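Goltar Bedroom Set — README

Student project of the Flarnham robotics club, spring term

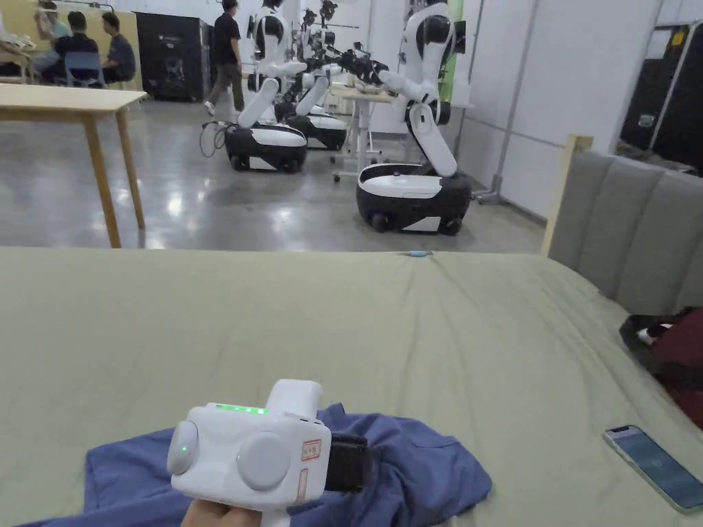 Last updated: April, by Darcy Quinlan

Goltar is a set of recordings of people handling clothes and bedding with a hand-held gripper. It was put together by members of the Flarnham robotics club as a term project. This file covers the bedroom part of the set. The kitchen part has its own README and was recorded by a different group.

Contents

The bedroom part has 600 episodes. An episode is one attempt at one task, from the moment the operator starts recording to the moment they stop. There are 4 tasks:

fold_garment — fold a single garment lying on the bed
flatten_garment — spread a crumpled garment so it lies mostly flat
move_garment — pick up a garment and put it down on another part of the bed
straighten_sheet — pull the sheet back into place along one side

Tasks are not balanced. Folding takes up the largest share because that was the task we cared about first, and straighten_sheet was added late in the term. Check the task column in episodes.csv before you split anything.

How it was recorded

The operator stands or kneels beside the bed and holds the gripper in one hand. A second view comes from a camera worn on the head. The two streams are started separately and lined up afterward. Green lights on the top of the gripper are on in the head view, and we used them as a check when a file looked doubtful.

All sessions took place at the bed in the main room, with other teams working in the same space. People walk past, robots on wheeled bases stand in the background, and the lighting comes from overhead. We did not ask anyone to clear the area. If you need a clean background you will have to crop or mask it yourself.

The sheet, the garments and their starting positions change between sessions. Before each episode a second club member dropped the garment on the bed from waist height. Operators were told not to fix it first. Small items such as a phone may be lying on the sheet, and they stay there for the whole session unless they get in the way of the gripper.

Files

episodes.csv — one row per episode: id, task, operator code, session, outcome, notes
head/ — video from the head camera, one file per episode
hand/ — video from the gripper, one file per episode
pose/ — gripper position and opening, one text file per episode
scripts/ — alignment and checking scripts
CHANGES — what was altered and when

Episode ids run in order of recording. They do not restart for each task. Some numbers are missing, and those are episodes we deleted before the first release.

Outcome labels

Every episode has one of three labels: done, partial or failed. The operator gave a label right after the attempt, and Marlina Goh later watched all of the head videos and gave a second one without looking at the first. Where the two differed, we kept hers and put the operator's label in the notes column. They differed in 63 episodes, mostly between done and partial on the folding task.

Failed episodes are included on purpose. Please don't drop them without saying so if you publish results.

Known problems

In 79 episodes the hand video starts late. The pose file is complete for these, but the first part of the motion has no matching picture from the gripper. They are marked late_hand in the notes.

Pose tracking gets worse when the gripper is pushed right down into the fabric. You will see small jumps. We left them in. The script smooth_pose.py takes out most of them, but it also softens quick movements, so compare before and after.

Thin fabric sometimes slips out of the gripper and the operator grabs it again. This is counted as one attempt. There is no label for the second grab.

All operators were right-handed. We wanted to fix this and ran out of term.

Running the checks

Put the whole folder somewhere with plenty of space, go into scripts/ and run check_files.py. It lists any episode with a missing or empty file. Then run align.py if you want the streams cut to the same length. It writes new files to aligned/ and does not touch the originals. A full pass is slow on the club laptops — start it before you go home.

The loader in scripts/ was written for the Nair code base, which is what the club uses for training. It should be easy to change for something else. The only part that depends on Nair is the last function in load.py.

Use and sharing

Club members can use the set for any project. People outside the club should ask first, since other teams can be seen in the background of many videos. Anyone who wants their own appearance blurred can write to us with the session name, and we will replace the files and note it in CHANGES.

The gripper belongs to the Drarnisora bench. Sign it out on the sheet by the door and put it back on charge. Do not change the finger pads without telling Marlina, because the opening values in pose/ depend on them.

Still to do

- second-grab labels for fold_garment
- left-handed sessions
- merge the notes column format with the kitchen part
- find out why session names have a space at the end in the older rows

Contact

Darcy Quinlan for files and scripts, Marlina Goh for labels and the gripper.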